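18/02/2021

昨日の夜もまたVondalbyをやってしまった。寝る前に1ターンだけ、と思って起動したのに、気がついたら2時半である。木曜の朝に会議があるのはわかっていたのに、まったく学習しない。

前に書いたかもしれないけど、Vondalbyは港町をひとつもらって、そこから航路を伸ばして交易で国を大きくしていくターン制のゲーム。戦闘もあるにはあるんだけど、正直おまけみたいなもので、私はほとんど自動で済ませている。面白いのはやっぱり値段のほう。どの港で何が余っていて何が足りないかが季節ごとに変わるから、春に儲かった航路が秋にはただの赤字になっていたりする。こういうのに弱いんだよなあ、私は。

で、昨日はついにSeixasという港まで船が届いた!ここが遠いのなんの。途中で水が足りなくなって1回引き返したし、2回目は嵐で船を一隻なくした。3回目でやっと着いて、さあ儲けるぞと思ったら、港の使用料が3000。所持金の半分以上がいきなり消えた。ひどくない?しかも払ったあとで、4月になると使用料が下がるイベントがあると知った。ゲーム内の暦はまだ2月。待てばよかったのか……。

しかたがないので、積んできた塩を全部売って、かわりに染料を200箱買って帰ることにした。Manouchehr Najafiさんの攻略日記には「Seixasの染料は最初の一便だけは絶対に儲かる」と書いてあったので、それを信じてみる。この人の日記は文章がやたら長くて、途中で昼ごはんの話になったりするのだけど、数字は確かなのでありがたく読んでいる。ただ、この人は海賊の出る難易度で遊んでいるから、護衛船の話はあまり参考にならない。私は海賊なし。なしでいいのです。海賊に荷を取られた夜は寝つきが悪くなるので。

不満もいくつか書いておく。まず、航路の編集画面。寄港地をひとつ入れ替えたいだけなのに、そこから先を全部指定し直さないといけない。船が3隻のうちはいいけど、10隻を超えたら絶対に嫌になると思う。あと、倉庫の並び順が保存されないのも地味につらい。毎回、品名順に戻ってしまう。掲示板を見たら同じことを言っている人がたくさんいたから、そのうち直るといいな。

それから音楽。港ごとに曲が違うのはすごくいいのに、海に出ると全部同じ曲になる。航海のほうが時間が長いんだから、そっちを増やしてほしかった。最近は音を消して、Lirisのサントラを流しながら遊んでいる。Lirisはもうだいぶ前のゲームだけど、あの曲は今聴いてもいい。ゲーム本体のほうは、街づくりはよかったのに後半が戦争ばかりになってしまって、結局クリアしないままやめた。途中までは本当に好きだったんだけど。セーブデータはたぶん古いパソコンの中で眠っている。

昼休みにYakubu Ajayiからメッセージが来て、Bendanceを買ったらしい。宇宙ステーションを経営するやつ。「交易が好きなら絶対こっちだ」と言って譲らない。でもBendanceは時間が止まらないと聞いたので、私にはたぶん無理だと思う。ターン制じゃないと、お茶をいれに行くこともできないじゃない。そう返したら、「一時停止があるぞ」だって。いや、一時停止とターン制は違うんですよ。この違い、わかってもらえないんだよなあ。週末に通話しながらちょっと見せてもらう約束はした。見せてもらうだけ。買わない。今月はもうキーボードを買ってしまったので。

今夜の予定。染料を積んだ船が無事に戻ってくるのを見届ける。それが売れたら、造船所を一段階大きくして、外洋に出られる船をもう一隻つくる。今いるのは349ターン目で、そろそろ隣の国の機嫌も気にしたほうがいい時期なのだけど、外交画面を開くたびに贈り物をねだられるので、つい後回しにしている。前のプレイではそれで同盟を切られて、塩の買い手がいなくなって詰んだ。あのときは悔しくて、しばらくゲーム自体を起動しなかった。今回はちゃんとやろう。まず絹を少し贈って、様子を見るつもり。

12時には寝ます。書いておけば守れるかもしれないし。染料がいくらで売れたかは、また明日書く。 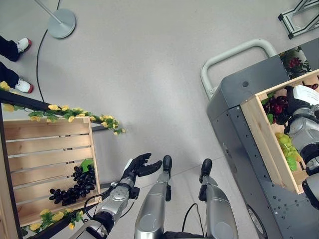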